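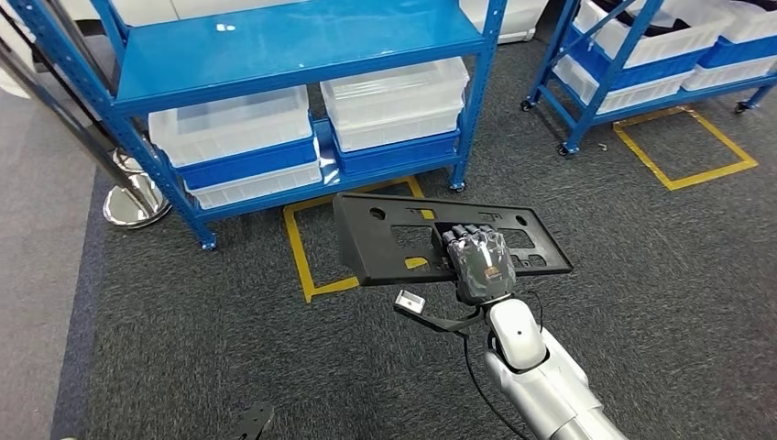 Blue shelves and plastic bins.

The Bus to Wirach

My grandmother left me a clock, and the clock was in Wirach, so in April I took the bus.

It was eight hours with one change in Taler. My mother had said on the phone that a clock can be sent by post. My aunt said that this clock can not be sent, it must be carried, and it must be carried standing up. They did not talk to each other about it. Each of them called me separately, and in the end I bought the ticket mostly to stop the phone from ringing.

I had not been in Wirach for eleven winters. I remembered the river, the bakery with two doors, and the hill that my grandmother climbed every morning with her mouth closed, breathing only through the nose, as she believed this was good for the blood. I remembered also that I did not like the clock. It stood in the room where I slept as a child. It was taller than me, and before each hour it made a sound like a person who wants to speak and changes his mind. I used to lie awake and wait for this sound. After it came the strokes, and the strokes did not disturb me at all.

In Taler the second bus was late. There was one bench in the station and a woman was sitting on it with a big bag of onions. She moved the onions to her knees so that I could sit.

"Wirach?" she asked.

"Wirach," I said.

"To bury somebody?"

I said no, that was already done in winter, and I had not come. I don't know why I told her this. She looked at me for a while and then she opened the bag and gave me an onion. I put it in the pocket of my coat and said thank you.

My aunt was waiting at the stop in house shoes. She had become small. She kissed me and said that I smelled of onion, and then she took my bag, although it was heavy and I did not want her to carry it, and walked up the hill in front of me. Her mouth was closed and she breathed through the nose.

The house was half empty. The carpets were rolled and tied with string, and on the walls were clean squares where the pictures had been. In the kitchen nothing was changed. My aunt put soup on the table and sat across from me without a plate.

"The man from Siddiqui was here," she said. "He offered 269 for it."

Siddiqui was the shop near the bridge. When I was a child they sold watches and wedding rings, and in the window they had a silver fish that could bend its tail. I asked her what she told him.

"I told him it is yours. I told him you will come." She looked into my soup. "I told him this in January."

After dinner I went to see the clock. It was standing in its corner, and it was not taller than me anymore. It came up to my chin. Somebody had polished the wood, and the glass in front of the face was very clean. It showed five minutes to four, and I thought at first that this was correct because I had lost the feeling of time on the bus, but outside it was already dark.

"It is not working," I said.

"Of course it is not working," said my aunt from the kitchen. "It was not working for 60 years."

I came back to the kitchen. I said this was not possible. I said that I heard it every night when I was a child, I could even show her the sound, and I made the sound for her, the breath and then the stop. My aunt started to laugh. She laughed so much that she had to hold the edge of the sink.

"That was your grandmother," she said.

She explained it to me while she was washing my plate. The clock had stopped before she herself was born. But there was a church, the old one beside the river, and it rang the hours, and in the night you could hear it well on the hill. And my grandmother, who slept badly, sat in the chair in the corridor outside my door when I visited. She had worked a long time on the night shift in the Flusel mill and could never learn again to sleep in the dark. A minute before the bell she would take in a breath. She always knew when it was coming. Maybe she wanted to say the hour before the bell did, my aunt did not know. In the last moment she did not say it.

"Every hour?" I asked.

"When you were here, every hour. With us she stayed in bed and looked at the ceiling."

I slept in the same room. The bed was too short and I put my feet over the end. I wanted to hear the church, and I waited for it, but the wind was coming from the other side or maybe they do not ring at night anymore. I forgot to ask. At some moment I got up and opened the door to the corridor. The chair was there, with a folded blanket on it. I sat down. It was cold and the chair was hard, with a low back that pushed in the wrong place, and I could not understand how a person can sit on it for a whole night. I put the blanket on my knees. From the chair you could see the bed and one side of the clock, and nothing more.

In the morning my aunt had already called a man with a van. He could take the clock as far as Taler, and from there I had to arrange it myself. It stood in the hall, wrapped in two winter coats and tied with the string from the carpets.

I asked if I could take the chair.

"The chair?" she said. "The chair is from the mill. It is worth nothing, one leg is glued."

"And the clock can go to Siddiqui."

She thought about this. I could see that she was not happy, and I could see also that she was already spending the money, a little for the roof and a little for the stone. She untied the string from the clock and took off the coats, one and then the other. One of them was my grandmother's green coat with the big buttons. She held it for some time and then hung it on the hook by the door.

"You can't carry a chair like this on the bus," she said.

But I carried it. In Taler the bus was late again and the bench was full, two soldiers and a family with a baby, so I put the chair down beside the wall and sat on it. The onion was still in my pocket.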